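4. Materials, and what I learned from laying them out

4.1 Choosing the fruit

I spent far longer on the fruit than I had planned to. My original proposal gives it a single line ("a set of artificial fruit will be used"), and when I wrote that line I pictured an afternoon's shopping. If you have ever tried to buy artificial fruit for grown-ups to look at properly, you will know how silly that was. There is play fruit, there is display fruit, there is the fruit that goes in a bowl in a show home, and each kind has its own idea of how big a strawberry is.

The study, to recap, asks how people name and group fruit when the usual helpers are taken away: no smell, no weight to speak of, no price label, no shop around it. I wanted pieces that most visitors would know at a glance, sitting next to pieces that some of them would not. I also wanted a few that had been cut open, as an earlier version of the work (the January sessions, described in Section 2) had shown me that people talk quite differently about the inside of a fruit. Ask someone about a whole apple and you get a word. Ask about half an apple and you get their grandmother's kitchen.

Most of the collection came from Suren, a small display supplier that was very patient with my emails. The rest was picked up piecemeal over the summer. I threw out anything where the colour was so far off that people would end up talking about the paint, so out went a lovely but frankly blue bunch of grapes. I also threw out a pear that rolled. It rolled every single time, with great determination, and it always went towards the visitor's lap.

I kept a few imperfect ones on purpose. A piece of fruit that is too perfect starts people off on the subject of fakes, and then you can't get them back. Something with a bit of brown on it seems to calm everyone down, and they get on with the naming.

4.2 The table

Sessions were held in the Mendoza room, on the ground floor, from October 2020 onwards. I would like to claim that the choice of surface was carefully reasoned, but I tried the collection on the table that was already there (a warm, orangey wood) and it was hopeless. Anything yellow or orange sank into it. A matt grey top sorted that out straight away. Grey doesn't flatter anything, but it doesn't swallow anything either, and the dark fruit and the pale fruit both stand up for themselves on it.

The other thing I fussed over was spacing. In January I had set the pieces out in a row, and people read the row. They started on the left and went along to the right like a sentence, and when they reached one they didn't know they stopped and apologised, as though they had stumbled over a word in front of the class. So for the main sessions I went for a loose scatter, with the pieces near enough to be compared and far enough apart to be picked up without knocking the neighbour. I changed the layout between visitors, within limits: a cut piece always had its cut side up, and nothing was ever placed on top of anything else.

Each visitor had 15 minutes at the table. Some finished in a fraction of that and then chatted. A few used all of it and wanted more, which I took as a compliment to the fruit.

4.3 Naming

In all, 44 adults took part. I asked them to name whatever they liked in whatever order they liked, to touch anything they wanted to touch, and to say "don't know" without fuss. I wrote down the first name given, any change of mind, and whatever else was said, as near to word for word as my handwriting allows.

The banana did what bananas do. It was named first more often than anything else, wherever I put it, and several people didn't so much name it as wave it through ("banana, obviously, and then..."). I had expected it to be quick, but I hadn't expected it to be used as a sort of ruler. Visitors who were unsure about another piece would look across at the banana and judge size by it: "well, if that's the banana, this is too big for a plum". It makes good sense when you think about it. We all know how long a banana is, give or take, and I doubt many of us could say the same of a guava.

The halved apple was nearly as quick, but it came with a good deal more talk. People went to the middle of it, to the core with its little star shape and the dark marks of the seeds, and they tended to touch the rim while they spoke. Some of them asked which way it had been cut. I was a bit thrown by this the first time, having never given it any thought, and I would advise anyone repeating the study to have an answer ready. The red skin got mentioned too, though usually in passing and usually to say what sort of apple it wasn't.

The mango was where opinion started to wander. Its colour changes so much from one end to the other that people seemed to name whichever end they had noticed first. Those who began with the red end sometimes said peach, or nectarine, and then corrected themselves on reaching the yellow. Those who began with the yellow went straight to mango and stayed there. Nearly everybody got to mango in the end, and I have counted those as correct with a change of mind, following the Itiditz naming protocol described in Section 3.

Then there was the mangosteen. I had a soft spot for the mangosteen before we started and it has only grown. Only 19 visitors named it. The others offered plum, fig, aubergine ("a baby one"), a very ripe tomato, and on one happy occasion "some kind of Christmas thing". What interested me was where the wrong names came from. Visitors who talked about the dark, shiny skin went for plum or aubergine. Visitors who talked about the thick green lobes went for tomato, or for persimmon if they happened to know persimmons, and they held on to that name even when the colour was plainly against them. The leafy bit carried a lot of weight, far more than I would have guessed, and it appeared to win most of the arguments people had with themselves.

It did also matter which way the piece was turned. In the layout in Figure 3 the mangosteen lies to the left with its green sepals towards the banana, the cut face of the apple is close by the banana on the other side, and the mango sits further over to the right with its yellow end at the bottom. With the sepals showing like that, a visitor has both clues in front of them at once, the very dark purple and the green, and has to make them agree. If the green was hidden underneath, the question never came up, and the answer was generally plum.
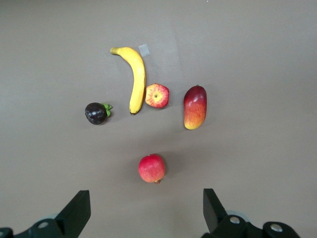

I should say a little about the people who knew it straight away, as they behaved so differently from everybody else. They hardly looked at the thing. They named it, smiled, and told me where they had last eaten one, or how you press it open with your thumbs, or what it cost at the market on Flemard Road. For them it was as plain as the banana was to the rest of us. So I have become rather wary of calling any fruit "unusual" in this paper, and where I slipped and did so in an earlier draft I have gone back and written "less often named", which is clumsier but fairer.

4.4 Grouping

When the naming was done I asked visitors to put the fruit into groups, as many or as few as they liked, and to tell me what each group was. I gave no hints. If they asked what I was after, I said that I really didn't mind, and they mostly believed me.

Colour groups were less common than I had expected. I think the mango spoiled them. You can't put it with the reds without a pang about the yellow end, and you can't put it with the yellows without hiding half of it, and a fair few people picked it up, moved it, moved it back, and then gave up on colour altogether. Groups by how you eat the thing were much more popular: peel it, bite it, cut it, needs a spoon. Here the halved apple caused its own bit of trouble. Some visitors put it with "cut it", as it had been cut, and others with "bite it", as you'd bite an apple if somebody hadn't got there first. Both seem perfectly sensible to me and I have left them as two separate answers.

A smaller number went by place, sorting into fruit from here and fruit from elsewhere. The banana turned out to be a great nuisance to them. Roughly 3 in every ten of these visitors put it with the local fruit, knowing full well it isn't grown anywhere near us, and defended the choice by saying that it had been in the house all their lives. I found that a rather good argument, and I come back to it in Section 5, where the groupings are set against the shopping diaries.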